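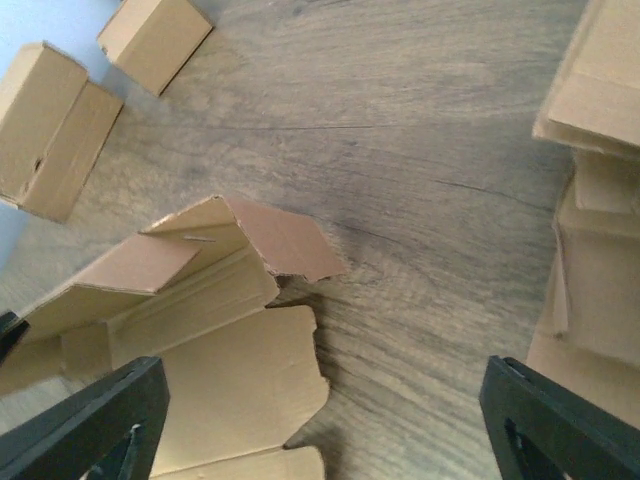 Zultmont Plank Flooring in Driftwood: a Review After One Move

I bought the Driftwood finish in April, 329 dollars for the back room, and I have now lived with it long enough to have opinions. Most of them formed while I was on my knees breaking down boxes.

The color first. The store calls it gray. The website calls it brown. Both are right, depending on the hour and how much you want to argue. The grain is fine and streaky, with a few darker knots and swirls, and I like it a good deal more than the sample chip suggested I would. The chip was the size of a cracker and told me nothing.

What sold me was the claim that it hides things, and it does. Crumbs vanish. Dust vanishes. A screw from the Haworth bookcase vanished for 2 days and was found by my heel. Cardboard does not vanish. Tan on gray-brown shows up beautifully, so if you were hoping the floor would help you ignore the recycling, look elsewhere.

I laid it in a weekend. The instructions promise an afternoon, and I would like to meet that afternoon. The boards click together well on the long side and need some persuading on the short one. I went through one tapping block and several words.

As for wear, I have dragged furniture over it, dropped a tape gun on it and pulled apart more stapled cartons than any adult should own. Staples are the real test of a floor. Mine has one scratch as long as a thumbnail, and I can only find it if I lie down and sulk.

Complaints: the matching trim costs 50 dollars more and comes in one length, which is too short. The floor is also loud. Socks help. The Grostmont underlay probably would have helped too, but it was another 100 dollars and I was feeling confident that day.

I had Undgate boards in my last place and they were quieter, duller and scratched if you looked at them. I would buy the Zultmont again, with the underlay.

Four stars. The missing one is for the trim.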